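Friday, March 27, 2026

Cable jumper, beige, the Pevthorpe one. Laid out flat on the bed, front up, sleeves out to the sides. No pulling it to shape, just let it settle and then look.

Middle lies fairly smooth. One fat cable lower left of centre keeps a ridge, pinch it flat with fingers before measuring or the width comes out short again (October, same mistake, wasted a whole evening). Neckline trim has a little corner turned up each end. Leave for now.

Folding: sleeves in first, then thirds. NOT on a hanger, too heavy in the cables. Dorkel bag not the Trotisix, zip on the Trotisix catches the ribbing.

Tried the card at 26 wide, bulky. Want to try without card altogther. Label 117 goes in the bag, not pinned on.

Ask re: steaming, Jaiswal sheet says 15 cm off the fabric, seems a lot? 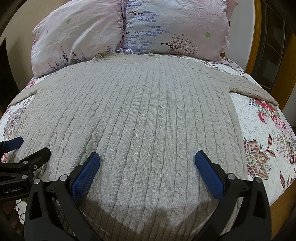 Knitwear Care & Storage Group – Workshop Notebook

To do: sleeve length both sides, write up under 81. Check the right cuff for wear while its out. More bags needed befor next lot.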